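Bumora open house: was it worth the drive?

I have been to enough kitchen product open houses to know how they go. Free coffee, a tote bag, a talk about how your drawers are the source of your unhappiness. Bumora's spring one in April promised "a calmer counter in one afternoon," and I drove 60 miles to find out what that meant.

Doors opened at 10 a.m. and by the time I had parked there were 35 people ahead of me. Admission was free, but the parking wasn't, and the sign telling you so was past the gate.

The first hour was the talk. Nathalie Vandenberghe, who runs the counter storage line, spoke well and took questions, which I'll give her credit for. Her argument is that most of us keep too much on the counter and put the wrong things at the back. Fine. Then she told us that a sorted counter saves a household 126 hours a year. I asked where that came from. She said it was an in-house survey, and when I asked how many households, she said 115. I wrote both numbers down and I believe neither of them means much.

After that we were let loose in the work rooms, which was the part I had come for.
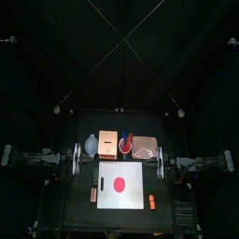

My own counter is 60 inches of laminate next to a stove, and I judge every storage idea by whether it would survive there. The Bumora rule is a single row along the back with the front left clear for working. I have no quarrel with the row. A bowl, a wooden box with a slot in the top, then the spatula and another utensil standing in a clear cup, all of it easy to tell apart at a glance. But the red spatula was leaning well out of its cup, and in my kitchen a handle at that angle gets caught by a sleeve twice a day. A heavier crock would do the job better. I also want to know how anyone cleans a slot like that once flour gets in it, and the young man I asked went to find out and did not come back.

The sales area was next. The Steltora trays looked solid, and the Clallora lids fit tightly enough that I had to ask for help getting one off. I can't tell you if that is a good sign. Prices were on cards in small print, and the bundle was only cheaper if you wanted every piece in it.

Lunch came from Panyasiri, a noodle place across the road, and it was the best thing I had all day.

I left at 2 p.m. with the tote bag and one tray. If you live close by, go for the work rooms and skip the talk. I wouldn't make the drive again unless they post that survey.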